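Plamer Belt 3
Conveyor tracking and pick planning software

Overview
Plamer Belt locates objects on a moving conveyor, predicts where they will be, and sends a timed grasp trajectory to the arm controller. It runs as a single service on an industrial PC or a workstation under the bench. Version 3 replaces the separate tracker and planner packages sold as Belt 2.

Perception
The tracker takes color and depth from one camera, fixed or mounted on the robot. Each object gets an ID, a pose, a velocity and a confidence value. Objects are segmented against a belt model recorded during setup, so a new belt color requires a new recording but no retraining. The model should be recorded again if the lighting above the belt is changed.

Planning
The planner receives the predicted pose and a list of allowed grasps. It rejects any grasp that reaches through the belt rail, the side panel or a keep-out volume drawn by the user. If no valid grasp remains before the object leaves the pick window, the object is released and logged as a skip. Skips do not stop the line.

Place targets are defined in the table frame. A target can be a point, a grid or a container with raised sides. For containers, the wall height is entered by hand and used for the approach and retreat.

Specifications
Tracked objects: up to 40 at once
Belt speed: up to 600 mm/s
Planner update rate: 100 Hz
Pick window: 100 mm minimum length
Encoder input: quadrature, or speed estimate from vision
Interfaces: TCP socket, C++ and Python libraries
Arm drivers: Trindon T series, Skumum controllers from firmware 5

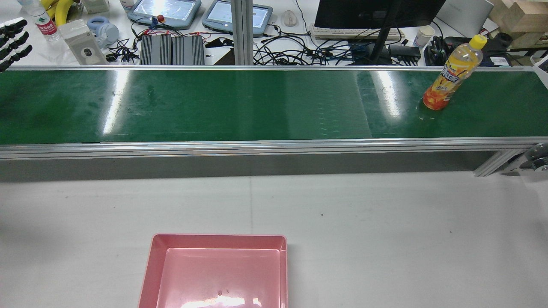
Glare handling is set per belt zone in the Surface tab. Specular streaks carry no usable depth, and an object crossing one can lose its ID for several updates. A glossy dark green belt under overhead lights, with one bright streak on the left third and another near the right, needs two masked zones; the tracker then coasts on belt speed through each of them. A drink bottle standing upright at the right end of such a belt should be assigned the tall-object profile, which fits a vertical axis and tolerates a slight lean. The pink tray on the white tabletop in front is the kind of target to enter as a container.

Licensing
One license covers one belt and one arm. A second arm on the same belt requires the Shared Belt option. Simulation seats are free and accept recorded logs from any licensed station.

Known limits
Transparent objects without a label are tracked at reduced confidence. Belt reversal clears all IDs. Curved belts are not supported; support is planned for March.

Ordering
Distributed by Keskinen. Technical contact: Eino Kauppinen, integration support.
Page revised November 2023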